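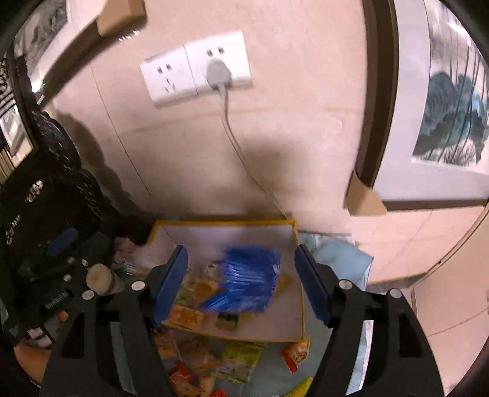

Hand-held gripper open over the blue brush head, snack box underneath

Budgeting for a second hand-held gripper, what am I forgetting?

Posted Mon 9 May in Buying and Planning

Hi all, long post, sorry in advance. I do pick-and-place recording at home for a little project called Loldale, mostly household stuff: snack packets, brushes, jars with lids, whatever fits in a shallow cardboard box. I've got one hand-held gripper and I'm happy with it, but a friend wants to help on weekends and we can't both hold the same tool (we tried taking turns and it was painfully slow). So I'm pricing out a second one.

My total is $657 and I really, really don't want to go over it. The one I'm looking at is the Verkberg kit, which leaves me $117 after shipping. The other option is Tevotberg, a bit cheaper up front, but you have to buy the finger pads separately and I can't find a price for the pads anywhere on their site. I emailed and got an auto-reply.

What I'd love to know:

Do I spend the $117 on spare pads and screws, or on storage? I'm filling up drives faster than I thought I would.

Does it matter if the two grippers aren't the same model? I'd be mixing the recordings together later.

And is there some boring cost I haven't thought of? Last time it was shipping and I was pretty annoyed with myself.

The picking itself is soft stuff mostly. Crinkly wrappers, a brush head with dense bristles, nothing heavy. Thanks!!

3 answers

Answer 1 (accepted)

I went through this last spring so I'll try to save you some money. Get the same model as the one you already have, if you can still buy it. I mixed two different ones and the jaws didn't open to the same width, and the camera sat a little higher on one of them, so I ended up keeping the recordings in two separate piles anyway. Kind of defeats the purpose of a second gripper!

If you can't match it, at least put the same pads on both. Yours look like the blue rubber kind, and that's what touches the packets, so I'd want those to be identical even if nothing else is.

On the $117: pads first. Wrappers are slippery and once a pad gets shiny you'll start dropping things and blaming your hands. I'd get two spare sets and a small bag of screws that fit, then put whatever's left toward a drive. Storage you can buy any month. Pads go out of stock, and then you wait nine weeks like I did.

Boring costs I got hit with: sales tax (I forgot it completely), a second power strip, a second charger, and a carrying case for when the friend takes it home. Your friend will want to take it home. Ask about return shipping too before you order, mine was on me and it hurt.

I haven't used Tevotberg so no opinion there. I'd be nervous about a store that won't tell you what a part costs.

Comment from the person asking: This is so helpful, thank you. I totally forgot the tax. Going to redo my spreadsheet tonight and cry a little.

Answer 2

just get the Mughal one. had mine 2 years no problems

Comment: Does that come with pads?

Comment: think so. mine did

Answer 3

Agree with most of the first answer but I'd push back a bit on the spares. I bought a big pile of pads when I started and most of them are still in the bag. It depends how many hours you're putting in. If it's weekends only, one spare set per gripper is plenty and I'd put the rest into storage now, especially with two people recording at the same time.

Also, have you thought about where the second person is going to work? You've got an outlet free next to that gray plug, so power is fine, but two people leaning over one box is a mess. I'd plan on a second mat and a second box of stuff. The box is free and the snacks are cheap (budget for eating some, I'm serious, ours never last the month). A mat can be any old cloth as long as it lies flat.

One more thing, and I learned this from my own spreadsheet: add a line called "oops" and put something in it before you order anything. Mine has been used every single time. If the Verkberg price only works with that line at zero, I'd wait until next month.

Can you post back with what Tevotberg says about the pads? I'm curious now too.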